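Dec 8, 2018

Open day at Cekia, and I'm still buzzing! I nearly stayed home with my cold, but Maksym Kuzmenko had promised me a turn with one of the hand-held grippers, so I took the early bus and got there before the coffee was ready.
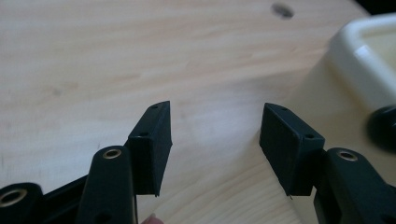
Wide open over the tabletop, nothing between the pads yet. 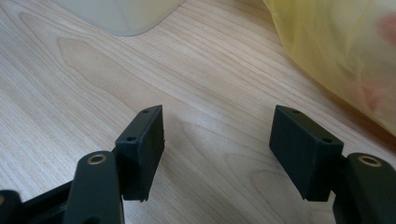

My first few tries were awful. I kept closing too soon and shoving things across the table, and a kid from Matheson who'd had it before me was much better. Then I slowed down and it clicked - it's all in the wrist. Maksym says they want 2,000 recorded pickups by April and they're nowhere near it, so he let me have a second go, 14 minutes this time (I watched the clock so I wouldn't hog it).

Caught the end of the Aton talk too, the one on teaching arms from what people do by hand. I followed maybe half and loved all of it. Took two pages of notes I can barely read.

Missed the Zirkow tour, which filled up at 90 people. Next time! Must email Maksym about coming back, and find my other glove.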